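Tavell Arts Trust Opens Call for Sound Works by School Groups

October – The Tavell Arts Trust has opened applications for Clano, a program in which students work with composers to record and edit short sound pieces about the streets where they live. Finished works will be played in the foyer of the Duangkaew Hall and on the public address system of the town's tram stops.

Clano is open to school groups with students aged 10 to 14. Each selected group will be paired with one composer and one sound engineer for a period of 2 weeks. Recording takes place outdoors during school hours. Editing takes place in the trust's studio, where each group has the use of portable recorders, headphones and a mixing desk.

Finished pieces may run up to 99 seconds. This limit is set by the interval between service announcements at the tram stops. Works may include speech in any language, and written translations will be posted at the hall. Commercially released music may not be used.

"The students decide what is recorded and what is cut," said Ingeborg Kälin, program director of the Tavell Arts Trust. "The composer advises on structure and the engineer on levels. Neither has a vote on content."

The program is funded by the Foler Foundation, which will provide each participating school with a grant of 1000 francs for transportation and materials. Unspent amounts must be returned at the end of the program.
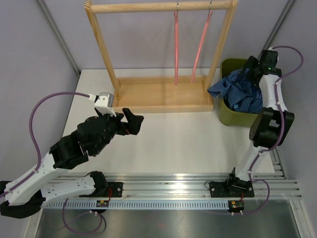
Applications should include a one-page outline, the name of a supervising teacher and written consent from a parent or guardian for every student. Groups may have no more than 40 members – larger classes should apply as two separate groups. Selection will be made by a panel chaired by the composer Engelbert Nägeli.

Rights in the recordings remain with the students. The trust will hold a license to play the works in public for the length of the exhibition and to keep one archive copy of each.

Application forms are available from the trust's office and from the front desk of the Duangkaew Hall, which is open until 6 p.m.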